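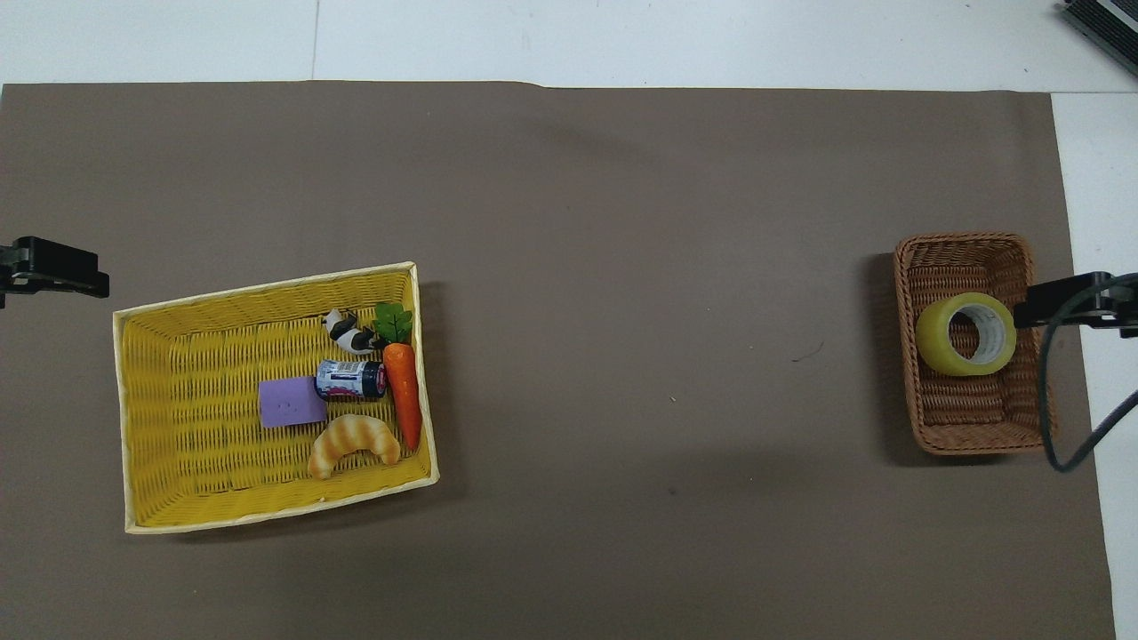 Ticket 84 – Jalen live set, backing tracks drop out mid song
Status: open
Opened August 9, 2021

Band is a five piece, folk / sea songs, tracks run off a laptop thru the Zenbridge interface. Two songs into rehearsal the left side cuts. Click stays fine in the drummer's ears. Comes back by itself after 6 seconds, then goes again in the next chorus.

Tried so far:
Swapped both output cables. No change.
Different USB port – same.
Buffer from 128 up to 512. Better, still one dropout in a 30 minute run.
Bypassed the Lombardi DI, straight into the desk. No dropouts. Put it back in, dropout on the second song.

So looks like the DI, left channel. Wiggled the ground lift switch and got a loud crackle, singer not happy.

Update – opened it up, solder joint on the left input cracked most of the way round. Reflowed it. Ran the whole set twice, clean both times. Leaving buffer at 512 for now, will try 256 next rehersal.

Still to do:
Borrow spare DI for the Moton show, dont want to trust this one yet
Re-export the accordion track, it's louder than everything else
Label the cables!!

Leaving ticket open til after the show.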